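The Robot Is Ready When Somebody Has Finished Cleaning It

By Rowena Panganiban

Every sales deck for a home robot has a slide with the word "autonomous" on it. I have been to enough of these presentations to wait for it. What I have never seen is a slide listing the cable checks.

I spent most of last June working next to a two-armed machine from Tuvance, in a furnished test bedroom that Manalastas keeps for this sort of thing. My job was to write down what the robot needed from people. Their job, as they saw it, was to write down what it did for people. We compared notes at the end and they didn't like mine.

The log I kept has 368 entries. Of those, 186 are a person putting hands on the robot to clean, tighten, re-route, restart or line something up. I left out the charging. I also left out the time somebody moved a lamp, although I was tempted.

None of this makes it a bad machine. The arms are well made and the joints are quiet. The two grippers are sensible units that come off with a few screws, and a technician who knows the job can swap one before her coffee gets cold. My complaint is with the story told around it, in which setup is a thing you do once, in a box on page three of the manual, and then the robot gets on with its life.

The daily start

Genalyn Buenaventura looked after the machine for the whole month. She came in before the rest of us and did the same round each morning: wipe the camera, wipe the finger pads, open and close each gripper, run both arms through their full reach, listen. Then she parked it at the foot of the bed and checked the reach again, because the mattress height is a number the robot has been given and somebody has to make sure it is still true.

It often wasn't. A mattress sags, gets turned, gets pushed toward the wall by a person who sat on it to tie a shoe. On a factory floor the fixture is bolted down and the part arrives in the same spot all day. A bed is a soft fixture that people sleep on. The manual's answer was to repeat the calibration "as needed," and I would like to meet the person who wrote that and ask them who decides.

Genalyn decided. She had a feel for it after a while, and she could tell from the way a finger came down near the edge of the mattress that the thing was off. I asked her how she would teach that to a buyer. She said she would tell the buyer to call her.

With a pillow on a bare mattress, both grippers end up right at the front edge, and the cables come along wherever the arms go.

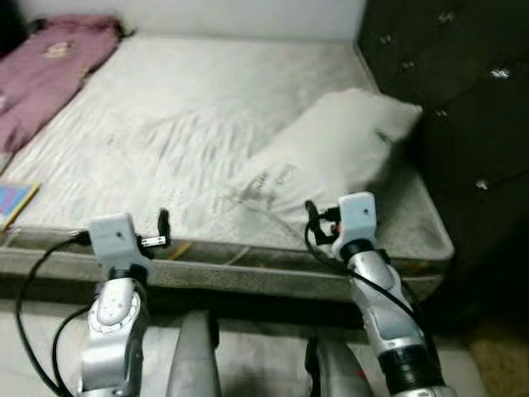
Cables, mostly

If I could change one thing in how these robots are sold, I would make the salesperson talk about cables for ten minutes. A cable outside an arm is easy to replace, and I understand why an engineer would choose it. It is also a loop waiting for a bedpost. Tie it too tight and it pulls when the wrist turns. Too loose and it drags over whatever is underneath. The right amount of slack depends on the job, so when the job changes, the slack should too.

We changed jobs a lot. That was the point of the month. Pillows one day, folding the next, picking things up off the bed after that. Each time, Genalyn got down on the floor and went over the ties again. Sixteen of my entries say only "cable, left."

Then there is lint. Bedding sheds, and it sheds into exactly the parts that have to close on each other. I have a page of notes on finger pads and lint, and Brirkau, who supplied the pads, sent a polite reply saying that wear in soft-goods use had not been fully characterized. I read that as: we tried it on boxes.

What it costs

The figure Manalastas put in its own write-up was 61 completed tasks on the best day. I was there and I have no quarrel with the number. I do mind that the write-up has no line for Genalyn. By my count she gave the machine about 100 hours that month, and she is a trained technician with a bench and a drawer of spare fingers.

A family will have none of that. They will have a phone number. Dukedard, which hopes to offer the robot by subscription, told me that upkeep will be handled by "remote support and a simple user routine." I asked to see the routine. It was four lines long and one of them was about the power button.

Supporters will say early washing machines were fussy too, and I expect to hear it again. Fine. But a washing machine was sold to people who could see the hose. They knew where the water came in and what to do if it ended up on the floor. I would like the same plainness here: print the morning round and how long it takes, give the life of the pads when used on cotton, and say what happens to the subscription fee in a week when the left arm is waiting for a part.

I sent that list to all four companies. Two have answered so far, and one of the answers was an invitation to another demo.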